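Search this site Go
Print this page | E-mail to a friend

An afternoon at the Durkitz waste open day

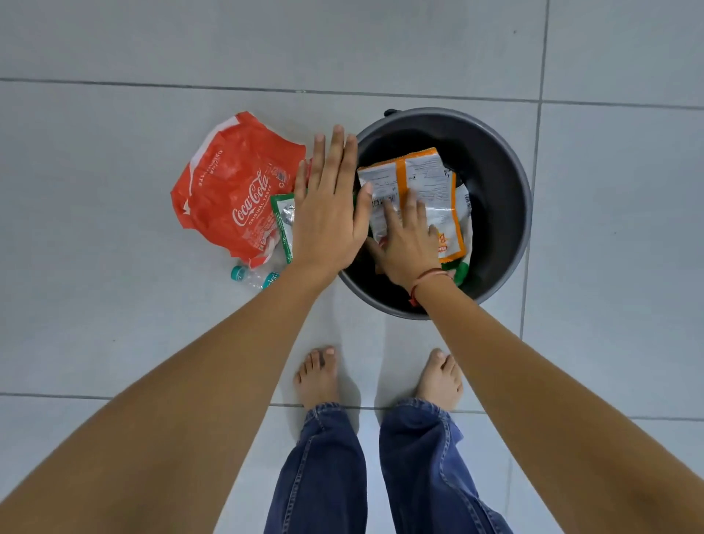 Snack packets into the grey bin, with the red Coca-Cola wrapper still waiting on the tiles.

So I finally made it to the open day at Durkitz, after missing it two years running, and I had a lovely time (yes, looking at rubbish, stop laughing). It's 17 minutes on the bus from Urow and then a bit of a trudge uphill, which in August is no joke!

The sorting room was my favourite part. White floor tiles, a big round grey plastic bin, and crinkly packets that spring back open the second you let go of them. You have to really press them down with the flat of your hand. I'd always thrown crisp packets in with the plastic bottles at home, and Teodor Kurek, who took our group round, was very patient about explaining that the silvery foil lining means they go separately here. Bottles with their caps on, wrappers on their own. Got it.

After that we went through to the baling shed, where they squash everything into blocks of 59 kilos. Loud! I stayed near the door with Raphaël Lemaire, who'd come all the way from Beaulieu and wanted to know what everything cost.

Tea was in the yard, with plum cake at 100 a slice, and I had two. The Pundine bus back goes at ten past four and I only just caught it, cake in hand. Next year I'm bringing my sister.

13 comments | Share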